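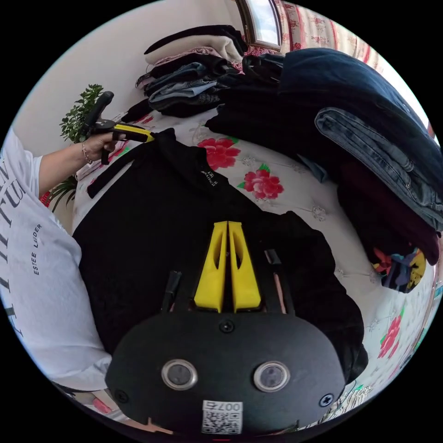

A black top laid out on the flowered bedspread, with the folded clothes behind it.

"You have to give each thing the whole bed for a minute," says Danai Pappas, when I ask her why she won't fold clothes in her lap in front of the telly like the rest of us. "Sleeves out, collar straight, smooth it with your hand. After that it more or less folds itself."

Danai has been sorting out other people's wardrobes in Clellgate for 8 years, first for cousins and neighbours and later for anyone who rang her up, and she has firm views on nearly everything to do with cloth. She charges for the morning and not by the bag, and she won't bring hangers. Hangers, she says, are where clothes go to be forgotten (I thought of my own wardrobe at this point and kept quiet).

I had expected to hear a good deal about throwing things away, but she was oddly gentle on the subject. "People ring me up frightened. They think I'm going to stand over them and make them part with their mother's cardigan. I'm not interested in the cardigan! I want to know where it's going to live." 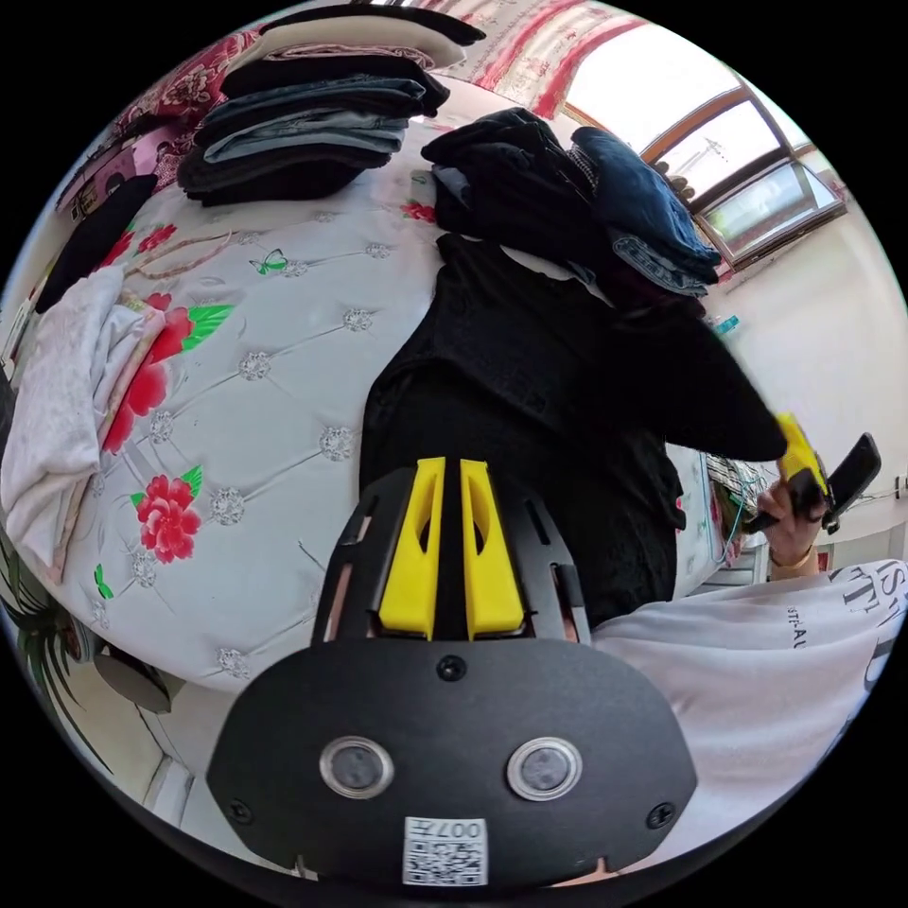
Words by Hala Kassab
July 13, 2021

The bed does most of the work in Danai's way of doing things. Everything comes out of the drawers and on to the bedspread, and the finished piles go along the far side, which leaves the near side clear for whatever she is folding next. The dark clothes get a heap to themselves. "Black on black is terrible for the eyes," she says. "You pick up a skirt and it's a jumper. So I do those when the light is good, and I do the pale things last, with a cup of tea."

I asked about the bedspread, because I do love a big red flower, and she was off. Her aunt in Nidlow had one very like it and would never let a suitcase anywhere near it. Danai takes the opposite view – a bed is a table with better manners, she told me, and it ought to be used. She does shake the cover out afterwards, and she likes a quilted one, as clothes don't slide about on it the way they do on satin.

Her method for trousers she owes to Mohcine Gaber, who ran the dry cleaner's where she worked as a girl. Legs together, seams matched, in half and in half again, with the fold facing out so that you can pull out one pair and leave the rest standing. He once made her do a whole delivery over again, 128 pairs of them, and she still talks about it with great fondness.

"I was furious, I cried in the back. But I've never had a pile fall over since that April, and I think of him every time."

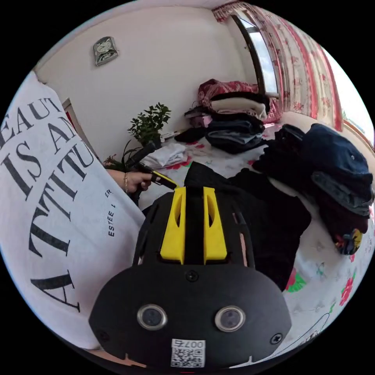 Folded clothes stacked on the bed, with the plants and the wall clock near by.

We got on to the height of piles, which turns out to be a matter on which families divide. Danai is happy with a tall one so long as the heavy trousers are at the bottom and the lighter bits go on top. Her sister-in-law, Niloufar Ebrahimi, likes low piles and plenty of them, and the two of them have been having this out over Sunday lunches for years without either giving an inch.

And the clock? She likes to have one on the wall where she can see it. A morning's folding should stop when the morning does, she says, whatever is left on the bed, and the remainder can go on a chair until tomorrow. She waters any plants in the room while she's at it, if the owner doesn't mind, and she has been known to carry on talking to them after the owner has gone down to put the kettle on.

Before I left I asked what she would tell somebody starting tonight with one overstuffed drawer. She thought for quite a while. "Start with the jeans," she said. "They're big, they hold their shape, and you'll feel you've done something. Leave the socks. I still leave the socks."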